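Plates on the big table

I gave Friday to the dishes in the Barna kitchen, mostly the small colored plates I keep buying (I have a problem, I know!). The table came out great too, all those long pale strips and little knots. Click any picture for the 2000 pixel version. 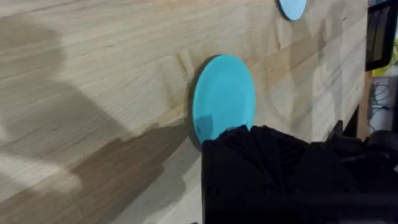

Turquoise on pale wood, with a bit of its twin up top. My favorite color of the whole set.

I went back and forth on stacking them or standing them up, and I'm firmly on team rack now. They take up way less room and I get to look at the colors all day long.
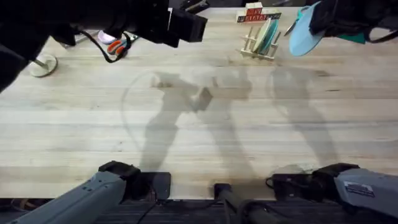 The little wooden rack with two plates in it, a light blue one up at the right, and alphabet blocks behind. Orange scissors too!

More from Barna in July, mugs next.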